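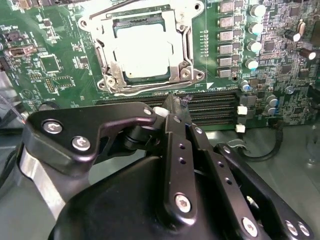 Figure 2.1 Processor in its socket, with memory slots, chokes and capacitors

Chapter 2
The Motherboard: Sockets, Slots and Power Components

Learning outcomes

On completing this chapter, the reader should be able to:
locate the processor socket, memory slots and voltage regulator components on an unfamiliar board
read silkscreen labels and match them to a service drawing
inspect a socket and its retention hardware without damaging the contacts
record the condition of a board before any part is removed

Key terms: retention frame, load lever, heat spreader, substrate, DIMM, latch, choke, electrolytic capacitor, silkscreen, header

2.1 Orientation

Chapter 1 dealt with the enclosure and the supply. From this point the work moves to the board itself, and most errors made by new technicians are errors of orientation. A board lying on the bench may be turned any way relative to the drawing. Component positions should therefore be described with reference to a fixed feature, normally the processor socket, and the direction should be stated in the notes before the first entry is made.

The socket is the easiest feature to find. It is usually the largest single fitting on the board and is surrounded by metal retention hardware. Memory slots run in parallel close to it, so that the signal paths between processor and memory remain short. The regulator components also stand near the socket, because the processor draws a large current at a low voltage and losses rise with the length of the conductor.

Slots are numbered on the board, but the numbering does not always follow their physical order. A two-processor board assigns each group of slots to one processor, and the label normally carries both the processor and the slot. Modules fitted to the wrong group may be ignored at start-up or may prevent it altogether. Copy the label in full, including underscores.

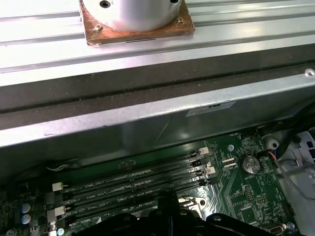

Where a board is installed below other metalwork, part of the lettering may be hidden from the working position. Move the lamp before moving the board. If a label remains hidden, enter the position as unread and return to it when access has improved. Do not infer a label from its neighbours.

The Nanska service sheets used in the exercises print the board outline at 70 per cent of full size. Distances taken from the sheet must be scaled before they are compared with the hardware. The complete key to the sheets is on page 78.

2.2 The socket and its retention hardware

A retention frame holds the processor against the socket contacts with an even load. The load is applied by one or more levers, depending on the socket type, and the operating order is given by the manufacturer. Forcing a lever out of order can tilt the package and bend contacts that cannot be seen from above.
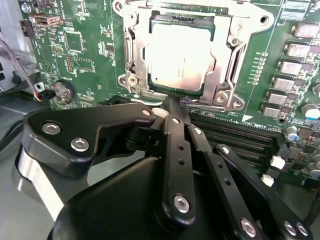 Inspection of the frame begins with its fasteners and proceeds to the lever. Each screw head is checked for burring, and each lever for straightness along its whole length. The processor is then examined in place. With the heat sink off, the lid is exposed and the thin green edge of the substrate shows around it, as in the socket at the top of the board here; the margin should be compared on opposite sides, and any obvious difference recorded before the lever is touched. Printed text on the lid is read under oblique light, as direct light tends to wash it out.

Residue of thermal compound is removed with a lint-free cloth and a suitable solvent. The Brollix compound supplied with the Rurkomholm bench kit softens readily and should not be scraped. Allow 40 minutes for a first inspection, including notes.

2.3 Regulator components

Chokes and capacitors work together to smooth the supply to the processor. A choke is commonly a small grey box; an electrolytic capacitor is a cylinder, with or without a coloured sleeve. Examine the top of each capacitor for bulging and its base for leakage. Discolouration of the board beside a choke is noted separately, as it may indicate sustained heating. Faults of both kinds are treated with the Hou test sequence in section 2.4.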